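Office Diary of the Director, Larcombe District Library
9 April 2020

The building has now been closed to the public for the greater part of a month. I resume this diary at the request of the Board of Trustees, which has asked each department head to keep a daily account for deposit with the local history collection. Entries are to be written on the day to which they refer and are not to be revised. I have undertaken to follow that rule and ask the reader's patience with any repetition.

The morning began at home with the telephone conference, which has replaced the staff meeting in the reading room. Ms. Blackwood reported on circulation. All due dates remain suspended, and overdue charges will not be assessed for the period of closure. She has received a considerable number of calls from patrons who are anxious to return books and who do not wish to be thought careless. The answer given to each caller is the same: please keep the items at home. The outside return slot was locked at the start of the closure and will remain locked. In spite of the notice, a bag of picture books was left on the front step overnight. It has been set aside in the vestibule and will not be handled until the quarantine interval has passed.

Mr. Toledo reported on the telephone reading service, which is now in its second week. The service was proposed by Anika Thibodeaux of the children's department and was intended for families without a dependable internet connection, of whom there are many on the Lolgate side of the district. A child may call at an appointed time and hear a chapter read aloud. The department had expected to serve children only. It has received requests from several older residents who live alone, and the question before us this morning was whether these should be accepted. I ruled that they should. Ms. Thibodeaux will read to the children before supper, and Mr. Toledo will take the adult calls in the early afternoon. He has asked for guidance on the choice of books. I suggested that he let the callers decide.

There followed a long discussion of the summer reading program, on which no decision was reached. The prizes have already been purchased. It was agreed to return to the subject when the county has issued further instructions.

After the conference I attended to correspondence at the dining table, which has served as my office since the closure. I record the arrangement because the Board has asked for particulars of working conditions. I have the use of the table from breakfast until the evening meal, when all papers must be removed.

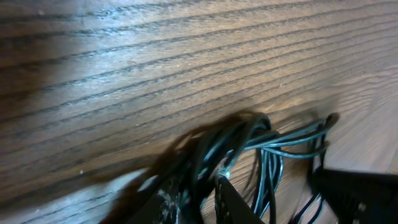
The tabletop at close range, April.

The principal letter of the day concerned the budget. The county has asked every department to identify reductions for the remainder of the fiscal year, and has given us until the end of the month to reply. I have proposed that we postpone the replacement of the carpet in the meeting room and give up the planned order of new shelving from Katayama. These two items do not meet the sum requested. I have also offered to forgo the October conference at Tustaston, which I had been looking forward to and which may not take place in any case. I have declined to offer any reduction in staff hours. I stated my reasons at some length in the first draft of the letter and shortened them in the second.

A second letter was from a patron, who wished it to be known that 62 days is too long to wait for a large-print mystery. The request was placed well before the closure. I have replied with an apology and have asked Ms. Blackwood to determine whether the volume is in the building. If it is, it will be mailed at our expense.

A third communication, from Wayne Fehr, chairman of the Board, asked whether the library's meeting room could be made available to the county as a storage area for donated supplies. I see no objection. The room measures well, has its own outside entrance, and can be locked apart from the rest of the building. I asked only that the piano be covered. Mr. Fehr telephoned shortly before noon to say that the piano would be covered.

Lunch was taken at the table. I mention it only to note that I have fallen into the practice of eating while reading reports, a practice I have long discouraged in others.

In the early afternoon I took part in the regional directors' call. Attendance was good. Much of the time was given to the question of how long paper and plastic book jackets should be set aside before they are returned to the shelf. Opinions differed widely, and no one on the call claimed to have a final answer. Larcombe will continue with its present interval, which is the longer of those under discussion. Several directors spoke of staff members who have fallen ill. We have been fortunate so far. I do not take this for granted, and I have asked each supervisor to telephone every member of the department at least once a week for no purpose other than to ask after them.
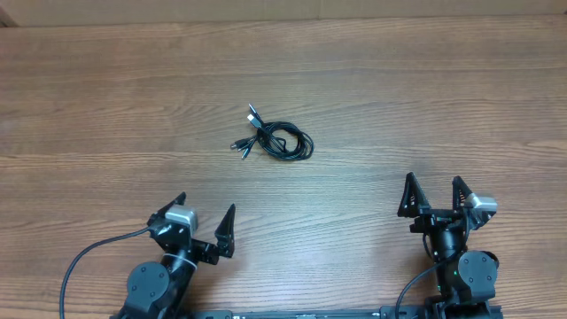
Black cable with USB plug, on the table.

The call was followed by the matter of the outdoor wireless signal. Arlo Wojcik, who has charge of our equipment, moved the access point to the window facing the parking lot last week, and the signal may now be used from a parked car at any hour. He reports 60 separate sessions in the most recent tally, with the greater number falling in the evening. Many are thought to be students. There has been one complaint, from a neighbor, concerning headlights. Mr. Wojcik has drafted a courteous sign asking drivers to turn them off, and I have approved the wording with one change of spelling.

He also raised the matter of the loan of laptop computers. We own five that are fit for lending. I have authorized their release to high school seniors on the recommendation of the school, for the length of the closure, with no deposit required. Should any fail to come back, the loss will be borne by the general fund. The Friends of the Library have offered $2,000 toward the purchase of more, and I have written to thank them. Delivery dates are uncertain, and I have been advised not to promise anything to the school before the machines are in hand.

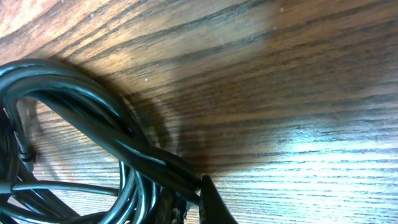
The last hour of the working day was given to the local history project itself. We are asking residents of the district to set down their own account of these weeks in whatever form they prefer, and to send it to us when the building reopens. A number of letters have already been received. One is from a retired bus driver who has listed, street by street, the houses with paper hearts in the windows. Another is from a girl in the third grade who writes that she misses the smell of the library and the fish tank, in that order. The fish are well. They are fed by Ms. Blackwood, who has a key and visits alone.

I have drafted a short set of directions for contributors. They are asked to write the date on each page, to give their full names if they are willing, and to avoid adhesive tape, which damages paper over time. I had included a paragraph on suitable subjects but have removed it. People will know what they wish to say.

Papers were cleared from the table at the customary hour. I telephoned my sister, who is in good health and has taken up bread. Rain in the evening. The budget letter is to be read over once more in the morning and sent before the conference.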